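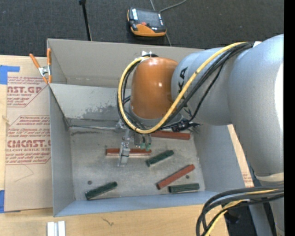
Ticket 506 — grasp drops out partway through the sorting run
Reading time: 2 min

Opened by the Hadbridge student robotics club, sorting project. Status: solved, leaving open for one more session of notes.

The problem first. Our sorting program picks blocks by color, and for most of the spring it was a joy to watch. Then we moved to the new bin layout and started getting "target lost" in the middle of a descent. The arm would stop over the bin, wait for the timeout and go home with nothing. It did this far more often with the green blocks than with the red ones, which made us suspect color right away. Our greens are a dark green on a scuffed gray metal floor, and three of them share the bin with three reds, so there is plenty for the detector to mix up if the thresholds are sloppy. Ours were pretty sloppy!

Setup: arm with our own gripper, Wike vision module (club license), Fasent gripper driver, bin clamped at the upper left edge with the orange spring clamp. Every run starts with the blocks scattered by hand. No stacking.

What we tried, in order:

1. Restarted the vision module and the driver. No change.

2. Re-ran the color calibration. The old one had been saved in January, with the blinds down and different lights. This helped a lot with the greens, and we should have done it weeks ago. Still got the error on both colors though, so it wasn't the whole story.

3. Raised the detector timeout from 2 seconds to 5. The arm just waited longer before giving up. Put it back.

4. Swapped the order so greens get picked first. The misses moved with the position in the bin and had nothing to do with the order. This was our first real clue and we got very excited about it.

5. Logged every frame during the descent. We ended up with 2784 frames and went through the bad ones on the big screen, which took a whole evening and was way more fun than it sounds. In nearly all of them the finger was sitting over part of the block we were going for. The detector saw a short piece of block, decided it was too small to be real, and threw it away.

So the camera was fine, the blocks were fine, and we were asking the software to keep finding something that the gripper had already half covered.

Fix: the detector now locks the target pose before the descent starts and ignores new detections until the gripper reports closed. One flag in the config, plus a small change in the state machine so that the lock is released if the driver reports an empty grasp. (We forgot that second part at first, and the arm kept politely reaching for a block it had already missed.)

Result: 60 picks, no "target lost". One empty grasp on a block lying close to the front wall, and it recovered by itself on the next try — the release code works!

Still to do:

- Blocks near the walls. The gripper comes in at whatever angle the detector gives it, and we'd like it to prefer one that keeps clear of the metal. The Trititz planner has an option for this but we haven't read the docs yet.
- Two blocks lying close together sometimes get merged into one long one if they are the same color. Rare, but we have frames of it.
- Minimum size check is still set for the old blocks. Please don't change it without running the logged frames through again.

Update, 21st August: the new members ran the whole thing from a cold start using only this ticket and the README, and it worked. They also found that step 2 didn't say which folder the calibration file goes in. It goes in config/color, next to the old one, and the old one has to be renamed or the module will load it first.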